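February 18, 2018

Spent most of Sunday on the budget sheet, which is a sad sentence to write, but the Lunby quote came in Friday and I couldn't leave it alone. $2,474 for one gripper set, shipping not included! Votley wants 1,729 for theirs, and Kayode swears it's the same thing with uglier screws. I half believe him. The hand-helds we have are fine for practice but I want a second one by May, plus spare finger pads (122 a pair, ouch — I had 60 in my head for some reason).

Went in after lunch to try the key task again, partly so I'd stop staring at numbers.

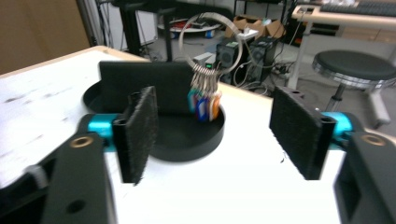 Keys again. Blue, orange, white and teal tags, all in a bunch over the black dish.

Hadiza thinks we should skip the second gripper and put the money into a proper arm next year. She may be right, ugh. But an arm means a stronger table and another computer, and there are already two towers on the floor with cables everywhere. Where would a third go? Under my stool?

So three things to ask Votley tomorrow: lead time, whether pads come in the box, and if they'd do a discount for two. Uchenna got one out of them once — must ask how. Also need to pay the phone bill.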